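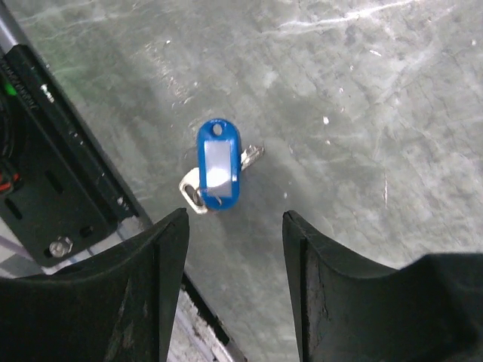
The lock on our back door in Plonddale started to stick in October, a little more each week, until it took two hands to turn it. I put up with that for longer than I should have. These are my notes on sorting it out, mainly so I can find them next time.

The lock is a Golob euro cylinder, fitted before we moved in. A stiff cylinder has a few usual causes: dirt in the pins, a worn key, or a door that has dropped so the bolt drags on the keep. Test for the last one first. Open the door, throw the bolt and turn the key. If it turns freely, the cylinder is fine and the hinges need attention. Mine was stiff either way.

Next, compare keys. A copy of a copy picks up small errors each time, and my everyday key was at least third generation. The oldest one in the drawer turned more easily but still caught at the same point.

That left dirt. I had been using ordinary oil for years, which was a mistake. Oil holds dust, and the dust packs around the pins and springs. Maritza Londoño, who has the hardware shop in Gustenton, told me to flush it with a solvent cleaner, leave it for 20 minutes, then use a dry graphite powder. Two short puffs are enough. Work the key in and out eight times, wiping it between goes. The cloth came away black for the first four. 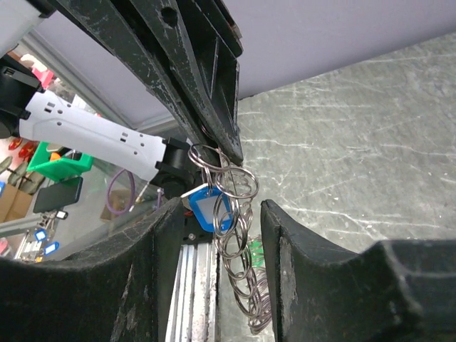
Scuffs and scratches on black metal.

It now turns with one hand. There is still a slight catch near the end of the travel, which I put down to wear in the cam. Toshio Miyazaki commented on my last post that a new cylinder costs less than the time I spend on old ones. He is probably right, and I have measured up for a Bomstead replacement: take the fixing screw as the centre and measure outwards to each face separately, as the two sides are often different lengths. I'll fit it when the graphite stops working.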